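Jedex Metals – Frequently Asked Questions

Brass and bronze bar, plate and cut blanks

Last updated August 19, 2020

What do you supply?

We stock brass and phosphor bronze in round bar, hexagon bar, flat bar, plate and sheet. Leaded bronze is held as cored bar for bushes and bearings. We do not stock aluminium or stainless steel, but our sister company Baumgart does, and one order can cover both.

Which brass should I choose for turned parts?

Free-machining brass is the usual choice. It cuts cleanly, gives short chips and is easy on tooling. If the part has to be bent or riveted after turning, ask for a grade with less lead in it, as the free-machining type can crack when it is worked cold.

Is phosphor bronze suitable for springs and contacts?

Yes, in strip form and in the right temper. Tell us the thickness and the bend radius when you ask for a price. A hard temper will not take a tight bend across the grain, and we would sooner say so before the strip is slit.

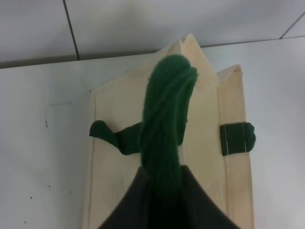

Is there a minimum order?

The minimum for stock bar is one full length. For cut blanks it is 100 pieces per size. Sheet is sold whole or cut to size, and offcuts are yours if you want them – please say so on the order, otherwise they go back into our scrap.

How accurate is your sawing?

Bar is cut slightly over the length you ask for, never under. If you need both ends faced, this is done at our Turkby works and adds 3 working days. Plate is sawn, so the edges are square but will show saw marks.

Do you hold prices?

Quotations are good until the end of the working day on which they are sent. Copper and tin move too much for us to offer longer as a matter of course. For scheduled orders we can fix a price for the whole quantity, with call-offs to suit you. Schedules normally run from March and can be joined part way through.
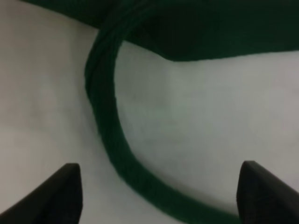

A deposit is taken on schedules and comes off the final invoice. If you need to change the size part way through, we can do this for material that has not yet been drawn or rolled.

Can I have a certificate?

A mill certificate is available for all stock bar and plate at no charge if you ask when ordering. It shows the cast number, the chemical analysis and the tensile results. Certificates asked for after delivery take longer to find, and we will need the cast number from the label, so please keep the label until the material is used.

How should brass be stored?

Keep it dry and off the floor, and away from anything that gives off ammonia, including some cleaning products. Ammonia can cause hard-drawn brass to crack. Light tarnish does no harm and comes off with a mild metal polish.

Who do I contact?

Faith Ondieki deals with quotations and schedules. Nassoro Koech deals with certificates, returns and technical questions. Please quote your account number if you have one.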